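Face covering rules and compliance by council members at public meetings: a study of Grullemside Borough

November 9, 2021
By Mbali Nkosi and Pravesh Nkuna

1. Background

Grullemside Borough Council returned to meetings in person under a local rule that asked everyone in the chamber to wear a face covering unless speaking or exempt. The rule was passed on the motion of the council leader, Vusumuzi Pretorius, and applied to members, officers and the public alike. It carried no penalty. A member who ignored it could be reminded by the chair, and the reminder was to be entered in the minutes.

Complaints followed within a few weeks. Residents who had sat through meetings in the public gallery wrote to the council to say that members were uncovered for long periods, including the leader. The neighbouring authority, Skaverham, had issued guidance with no formal rule and received fewer complaints. This report asks whether the written record supports the residents' account, and whether the wording of the rule made it hard to apply.

2. Sources

We used the published minutes, the written complaints released by the council with names removed, and the council's own webcasts. The complaints file held 77 letters and emails. One was a duplicate, leaving 76 for analysis. The minutes were searched for any entry recording a reminder from the chair. We also read the comments left on the council's online consultation page, 3624 words in total, although these were anonymous and have been given less weight.

Two people were interviewed. Lindiwe Shabalala chaired most of the meetings covered by the study. Karabo Mokoena sat in opposition and voted against the rule. Both saw their quotations before submission and neither asked for changes.

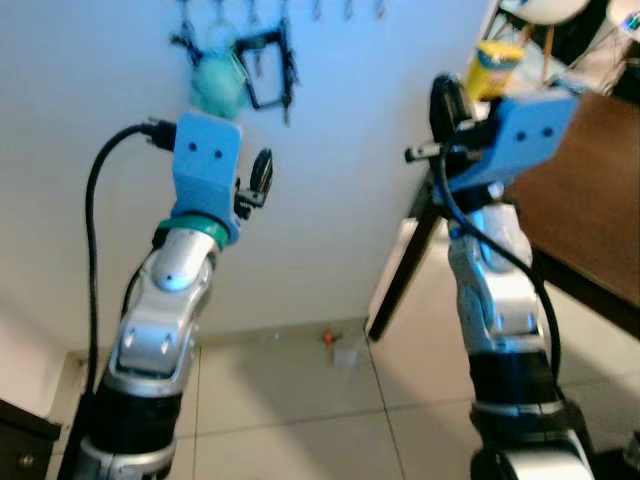 Figure 1. Two robot arms in front of a white wall.

3. Findings

3.1 Complaints. Of the letters and emails analysed, 50 referred to members and the remainder to officers, other residents or the rule itself. The most common point was unequal treatment. Writers said that staff at the door were firm with the public while members were left alone once seated.

3.2 Minutes. No reminder from the chair appears in any of the minutes we read. Shabalala said that she had given reminders, but informally and usually before the webcast began. "I did not think a quiet word needed to go in the minutes," she said. The rule as passed makes no such exception.

3.3 The speaking exemption. The rule allowed a member to remove a covering "while addressing the meeting". It did not say when the covering should go back on. On the webcasts, several members took theirs off to ask a question and kept it off through the reply and the next item. Pretorius did so during the budget debate. His office told us he regarded the whole debate as one address — a reading the wording does not clearly rule out.

3.4 Opposition conduct. Mokoena stated that he wore a covering throughout in spite of his vote. The webcasts we viewed are consistent with this, but the camera does not always show his seat.

4. Limits

The webcast camera follows the speaker, so the conduct of other members is seen only in part. Medical exemptions were not published and we did not ask for them. Some members shown uncovered may have been exempt, and we have not named any backbench member for that reason. The Skaverham comparison rests on complaint totals alone — we did not view its meetings.

5. Discussion

The record supports the residents on one point, that reminders were not minuted as the rule required. It gives partial support on a second, that members stayed uncovered after speaking. Unequal treatment at the door could not be tested from the sources available.

A revised rule should state when a covering is to be replaced and should require the clerk, in place of the chair, to note each reminder. The council is due to review the wording later in November.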